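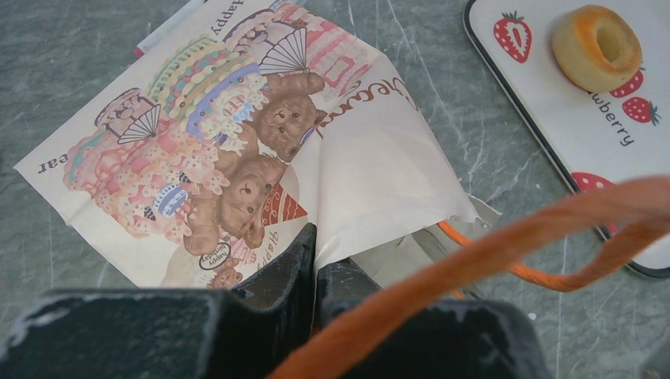 I got the afternoon slot at the Nomley open day, which meant a long wait in the hallway and then two full hours in the teaching room, and I would have stayed for four if they'd let me!

Nomley is the training workshop that Grabner opened in Ploltum last January. People there teach robot arms to do small household jobs, and they do it by hand. An operator sits down with a pair of handles, moves them, and the arm on the table moves the same way. Every try gets saved. When I visited, the board by the door said 3187 saved tries, and the goal for the season is 2000 more.

The job that had everybody leaning in was the gift bag. It's a cheerful white paper one with teddy bears and cake all over it, and an orange twisted cord for a handle. I thought the cord would be the easy part. No! Cord swings, it flops over the fingers, it slides off to one side, and the operator has to work all of that out while watching a screen that shows the view from the wrist. Up that close, a loop of cord is a big orange blur and the teddy bears can be upside down.

Paper is its own adventure. Our guide told us that new operators squeeze too hard in their first week, and that the good ones learn to slow down before they touch anything – you could see it in how the woman at the handles took a breath before each approach.

Then they let us try. I had a turn at one of the two guest stations with a soft cloth and a bowl, and my first attempt ended with the cloth on the floor. The handles are lighter than I expected, and there's a tiny lag that you stop noticing after a few minutes. My third try went in the bowl and I may have cheered.

Groups are kept to 12, so book early. The Nakow bus stops right outside, and the coffee stand closes at 4, before the last group comes out. Wear shoes you can stand in. I've already put my name down for the spring one, when they plan to show folding towels with both arms at once.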